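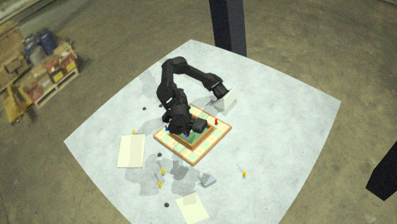
Robot arm and board game, computer render

Lesia Bondarchuk – July
1 min read
Print | E-mail

Yesterday I watched Cullinane, an old comedy about a theater owner who cannot pay his actors. It runs 96 minutes and I was never bored.

The first 20 are slow. Please stay with it. When the rival company arrives by train, everybody starts to shout and it becomes very funny.

The leading lady is better than her lines. Her fake fainting in the hotel I played again two times.

The ending I did not believe – he forgives her too fast. I still give it four stars of five.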